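Search this site... Go

Broneldale Late Film Season: second progress report to the Teuber Fund

Hi all,

Second report of the two you asked for before the final acquittal, and I've got a lot more to tell you than I did in autumn, when most of my report was me promising that things would happen. Things have happened! Not all of them the ones in the application, which I'll get to.

Quick recap for whoever is reading the file fresh. The season is a run of late-night genre films at the old hall cinema in Broneldale – crime pictures, ghost stories, a couple of delinquent-school brawlers, one very strange musical – with proper introductions, printed program notes and English subtitles we've checked or made ourselves. You gave us $2000 for the screenings and another $2000 for the subtitling work, and asked that the two be reported separately. I've done that below, though in real life they bleed into each other constantly.

Screenings

We've now shown everything in the first half of the program and most of the second. The hall holds 50 once the front row comes out (you have to take the front row out, it's too close to the screen and people leave with sore necks), and we've filled it twice: once for the opening double bill and once, to my total surprise, for Gisasero. I'd put Gisasero in as the one for me. It's a slow, rainy, mostly silent gangster film where the big shootout happens behind a closed door and you only hear it, and I fully expected to be watching it with the projectionist and my own sister. Instead we had people on the steps. I think the poster did it. I also think word had got around from the opening night that the introductions were short.

The quiet nights were quiet. The ghost story anthology got clobbered by the football final being on at the same time, and I should have looked at a fixture before I set the date. The musical drew a small crowd who adored it and then stood in the foyer singing until we had to lock up. I've stopped feeling bad about those nights. A late film in a country town in July is a big ask, and the same faces kept turning up in their beanies with a thermos, so they must have been getting something out of it.

The delinquent-school films were the ones I'd worried over when I wrote the application, as I wasn't sure how an hour and a half of teenagers kicking each other off rooftops would go down. They went down very well. The older half of the audience laughed more than the younger half. We kept to what we'd told you about content notes: on the poster, at the ticket table, and said aloud before the film. One person took the refund we offered and came back for the next session anyway.

One program change to flag formally. The yakuza comedy listed as our ninth title was withdrawn by the rights holder, who has a reissue coming and doesn't want it seen until then. Fair enough. We replaced it with a road movie from the same studio and period at a lower fee, and the difference has gone to freight. I emailed the grants inbox when it happened but never heard whether you needed a variation form, so please tell me if you do and I'll fill it in.

Subtitling

This is the part that took over my life. Three of the films came with subtitles that were fine, two came with subtitles that were readable but wrong in places, and Gisasero came with nothing at all.

We did the timing in Vakix, which I'd budgeted for in the application, and I have mixed feelings. It's great for nudging lines about and it's dreadful at anything to do with songs. If two people sing over each other it wants to stack them on screen in a tower, and I spent a whole weekend on the musical pulling towers apart by hand. The export also kept dropping italics, so all the voice-over came up looking like dialogue from someone just off screen. We found that one in the test run, thank goodness. The fix was to save in the older format and reload it at the cinema end.

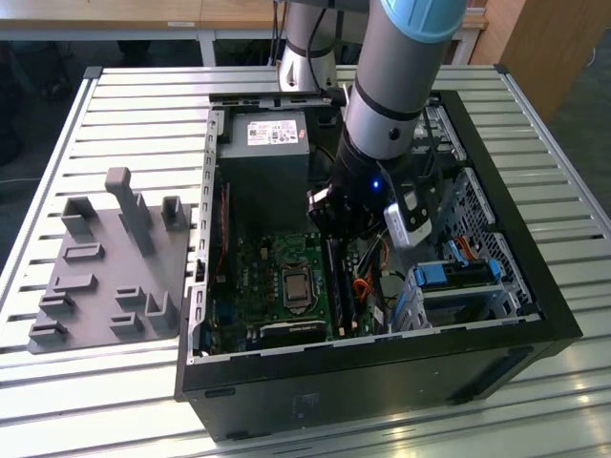
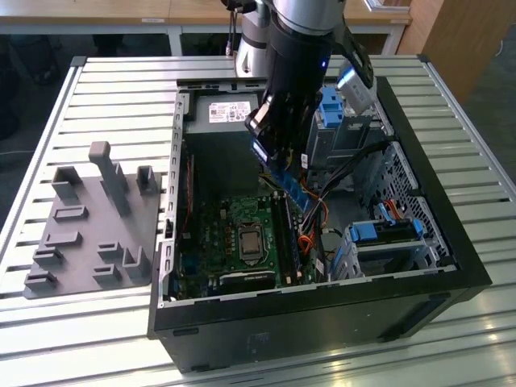
6 min read

The translation itself was better fun. Our translator works in the city and sent drafts through a reel at a time, and we'd go over them on the phone with the film running at both ends. Gang slang is the killer. The rude words are easy enough, but half the insults in these films are about rank: who's allowed to sit down first, who gets called "big brother" and by whom and in what tone. We tried footnotes on screen for one reel and it was like watching a tax return. In the end we let the characters be plainly rude to each other in Australian, toned down so it didn't sound like the pub across the road, and put the rank business in the program notes for people who like that sort of thing. Plenty of people do. I've had three separate conversations about it at the bakery.

The subtitle files for Gisasero are finished and I've sent a copy back to the rights holder as agreed in the licence. They were really pleased and have asked whether they can use them for other bookings, with a credit to the season and to you. I've said yes in principle but would like your okay on the wording of your credit.

Still to do on this side: one more pass on the road movie, where the existing subtitles translate every road sign and skip whole lines of dialogue while they're at it.

Money

Screenings: nearly all of the $2000 is spent. It went on licence fees first, then freight, hall hire and printing, in that order. Door takings have covered the projectionist for every session except the football one, which I topped up from the supper sales. Nothing owing at the time of writing.

Subtitling: the translator's final invoice hasn't come in yet, so there's still a fair bit of the $2000 sitting there, all of it spoken for. The Vakix licence came out of this line. I'd budgeted for the yearly plan and then paid month by month, and that worked out cheaper with the break we had over Easter. I'd like to put what we saved towards printing a second run of the program notes, if you don't mind it crossing from one line to the other. We ran out at the Gisasero session and people were sharing.

Receipts are in the folder, named by month. The printer's receipt for June is a photo of a very faded bit of paper and I've asked them for a new one.

What didn't work

The lunchtime talks. I'd pictured a dozen people with sandwiches hearing about studio contract systems, and what I got was two people with sandwiches, both lovely, one of whom was waiting for a bus. We did a pair of these and I've quietly dropped the third. I folded the material into the introductions, cut down a lot, and it sits better there.

The online booking form also caused more bother than it was worth. People would book and not come, or come and not book, and I'd be at the door holding a list that matched none of the humans in front of me. We went back to cash or card at the table from May and it's been much calmer.

Coming up

Two sessions left in the program, the road movie and a closing night that the audience is choosing from a shortlist pinned up in the foyer. Voting is by sticker. The musical is currently ahead, so I may well be locking up to singing again.

After that I'll get the final acquittal to you in October, with the attendance sheet, the finished subtitle files and a set of the program notes for your shelf. If anyone from Teuber would like to come to closing night, let me know by the start of September and I'll put a chair aside. Bring a blanket, the heater on the left-hand side is still broken.

Thanks again for backing this,

Season coordinator, Broneldale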